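**Verkgate table-clearing kit - worth it?**

**tinplate_joe**
Looking at the Verkgate kit for our break room at Burnwood. Two-finger gripper, wrist camera, setup service included. Anyone run one on actual dishes? Rep only shows blocks.

**mossy52**
Had one 7 weeks. Good on cups. Plates so-so. Wrist cam views from our table, dishes and trays:
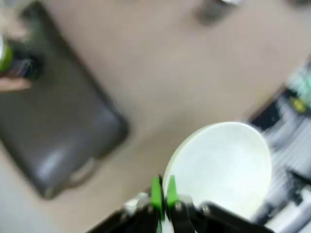
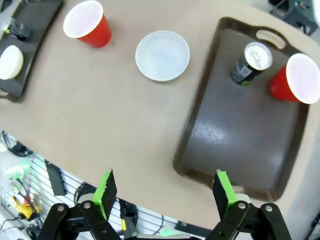 *Last edited by mossy52 on April 14, 2020*

Green fingertips in both. First one is blurry, arm cam does that a lot. Second is clearer - gripper open, two red cups, one on the brown tray and one on bare table. Plate flat on the table is the hard one. Fingers want an edge to get under and there isnt much of one.

**kettle_drum**
Blurry cam is a dealbreaker imo. Cleltard kit has a fixed overhead camera. Problem solved.

**mossy52**
Disagree. Overhead can't see under the rim, you end up wanting both. And the Cleltard quote was 8 weeks lead time when I asked.

**kettle_drum**
Mine came in July, no wait. Maybe ask again.

**tinplate_joe**
What about glare? Our trays are shiny.

**mossy52**
There's a bright patch on the brown tray in the second pic. Gets it confused sometimes. I turned one light off, helped some. Matte trays would be teh better fix.

**effie_q**
Skip the setup service. Paid for it, got a guy reading the manual to me. The Effiong fingertip pads are worth the money tho, more grip on cups.

**kettle_drum**
Setup was fine for me. Depends who they send

**tinplate_joe**
ok. Asking for a 7 day trial with our own plates, will post back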